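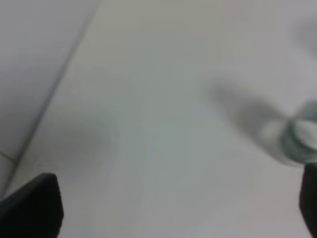 A pale, smooth surface in soft light.

Frequently asked questions - Pimano wall paint and finishes

What is the difference between Pimano Matte and Pimano Satin?
Matte does not reflect much light, so it hides small faults in the wall. Satin has a light shine and it is easier to wash. For bedrooms and ceilings most customers take Matte. For the kitchen, hallway and children's room we advise Satin.

Which white should I choose?
We have three whites in the permanent range. Gundirano White is cool, with a very small part of blue in it. Ondrejka White is warm and goes well with wood floors. Number 1423 is neutral and is the one we sell the most. Please do not choose from the screen only. Every monitor shows white in a different way, and so does every printer.

Can I get a sample?
Yes. You can order painted sample cards on the website or take them from the counter in our Prorkberg shop. You can order up to 10 cards at one time. Put the card on the wall where you will paint and look at it in the morning and again in the evening with the lamps on. In a room with windows to the north, a cool white can look gray.

Do I need a primer?
It depends on the wall. New plaster and new drywall always need a primer. If the old paint is in good condition and does not leave powder on your hand, you can paint directly on it after cleaning. Over dark colors or stains from water we recommend the Pimano stain primer, otherwise the stain can come back after some weeks.

How many coats are necessary?
Normally 2 coats. For a strong color change, for example from dark red to white, please plan one more.

How long must I wait between coats?
Please see the label on the can, the time is not the same for all products. In a cold or humid room the paint needs longer. If it feels sticky, wait. Many problems we hear about on the phone come from a second coat that was made too early.

I see stripes from the roller after drying. What did I do wrong?
Usually the roller was too dry, or the wall was painted in small parts with pauses between them. Paint one whole wall without stopping and finish each section with light strokes in the same direction. Stripes on a ceiling are easier to see when the light comes from the side - so roll toward the window for the last coat.

Can I mix cans from different orders?
You can, but first compare the batch number on the lid. If the numbers are different, pour the cans together in a big bucket and stir well before you start.

How do I store the paint that is left?
Close the lid firmly and keep the can in a place without frost. Paint that was frozen cannot be used again, also when it looks normal.

Can I return a can?
Unopened cans in standard colors, yes, with the receipt. Tinted paint is mixed for you and we cannot take it back.

When can I call you?
The phone line is open from 7 in the morning until the shop closes. In July we close earlier, please look at the hours on the contact page. You can also write to us by the form - we answer in English and German.

Do you deliver outside Prorkberg?
Yes, the price for delivery is shown in the cart before you pay.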